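Imia Pick Kit

The Imia Pick Kit is a bolt-on gripper and wrist camera set for small robot arms, sold by Gisholm and meant mainly for handling loose fruit and vegetables. Two fingers, black plates, ordinary screws. It is offered as a kit, as a ready-built unit, or as part of a hire service.
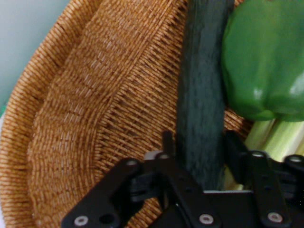
Overview

The kit is made for people who already own an arm and want it to pick up things that are not boxes. Long items such as cucumber and celery, lumpy ones such as bell peppers. Sold since August, after a short run of test units under the working name Sokol. Some older paperwork still uses the Sokol name, and so does the software menu in places.

It does not include an arm. Buyers have missed this, the sales page is not very clear on it.

Contents of the kit

Two fingers with flat plates, a central bracket, wrist camera with its own mount, cable set, one bag of screws, printed setup sheet. The ready-built unit comes with the same parts already put together and the camera lined up. Spare finger plates are sold in pairs.

Hex keys not supplied.

Operation

The camera sits at the wrist and looks down past the fingers, so the item and the gripper are both in view during the approach. The view is close. Large items can fill most of the picture and the bottom part is always taken up by the gripper itself, which the software masks out. Fast wrist moves blur the picture – the setup sheet advises slowing down for the last part of the approach.

Items lying against each other are the harder case. The software looks for a gap on each side before closing, and if it can't find one it tries a different angle. After 2 failed tries it stops and asks for help. This number can be changed in the settings.

Grip force is set per item type. Soft fruit is listed as "experimental" and is left out of the standard settings. Baskets and trays both work as containers, but woven baskets need the floor height setting by hand as the weave confuses the automatic step.

Specifications

Fingers: 2
Item types in standard settings: 9
Maximum load: up to 400 grams
Camera: colour, fixed focus
Power: from the arm
Finish: black

Versions

The self-build kit is the cheapest. The ready-built unit costs more and ships later. The hire version, run through Jindov, adds a loan arm and remote help with the setup, and is aimed at farm shops and packing rooms that want to try it before buying. Jindov also does repairs for all three. Returned hire units are sold on as used, without the printed sheet.

Reception

Mostly fair. Users liked that the plates come off with plain screws and can be swaped on the bench, and that the camera mount keeps its position after a finger change. Complaints were about the cable, too short for bigger arms, and the mixed-up naming in the menus. Noise was mentioned in a few early reviews – later units are said to be quieter, no figures given.

Load limit is the other common complaint. Fine for one pepper at a time, less use for marrows or heavy squash.

Maintenance

Wipe plates after use. Check the screws on the finger plates regulary, tighten if needed. Camera window cleaned with a dry cloth only. Do not hose down, the kit is not sealed.

See also

Sokol (test units)
Jindov hire service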